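Rillow Tablecloths: Questions and Answers

Which size do I need for a square table?
Measure the top and add 16 cm on each side. The cloth then hangs well and does not touch the knees.

Is the grid pattern also on the middle strip?
The strip is plain white, and the black squares are printed at both sides of it. Many customers put there the small things, like a biscuit or a bottle of milk.

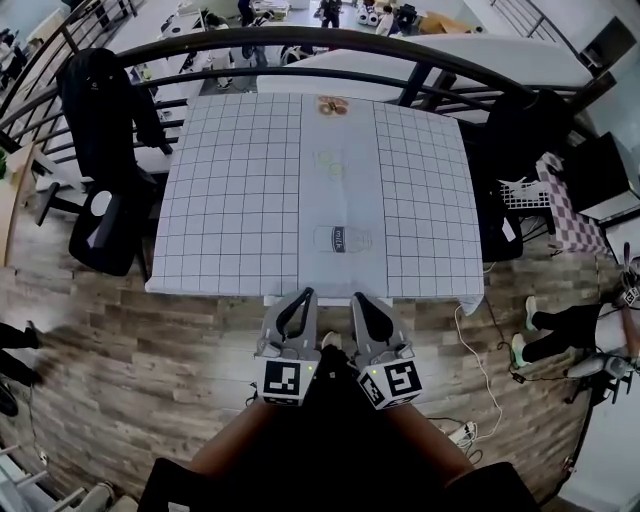 How do I wash the cloth?
Wash it at low temperature with similar colours, and please do not use bleach. Iron it from the back side.

Can I order from the Bundham shop?
They keep only the white ones. Other colours come in June.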